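Caring for Reusable Fabric Snack Bags

Guidance for staff and visitors, Cluvavstead Community Centre
Last reviewed 8 June 2026

Reusable fabric bags are available on loan from the Tulleo desk and should be returned in a condition fit for the next borrower. The following procedure applies to all cotton and lined bags, whether plain or patterned.

Emptying the bag

Open the bag fully and remove everything inside, including small packets, which are easily missed when the fabric has creased around them. Turn the bag inside out over a bin and shake it. Crumbs that remain in the seams may be loosened with a dry, soft brush.

Washing

Wipe marks from the lining with a damp cloth before the bag goes into the machine. Bags with a printed pattern or contrasting piping should be washed inside out at 30 degrees, with similar colours. Bleach must not be used. Heavily stained bags should be set aside for Sem Hendriks, who will decide whether they can be kept in use.

Drying and pressing

Pull the bag into shape while it is damp and hang it by one side seam, with the opening downwards. Allow at least 12 hours. Tumble drying shrinks the piping and is not permitted. A bag that has dried badly creased may be pressed with a cool iron – cotton side only, never on the lining.

Filling and storing

Lay the bag on a clear table and smooth it from the base towards the opening. Wrapped items go in first, flat against the back. Bags not in use are stored flat in the Fehr cupboard, in piles of no more than 14.
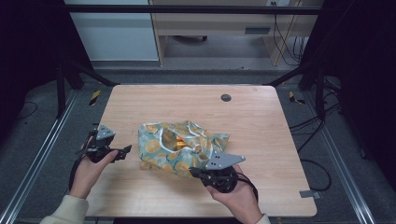
Bags lost or damaged while on loan should be reported to the Tulleo desk on extension 440.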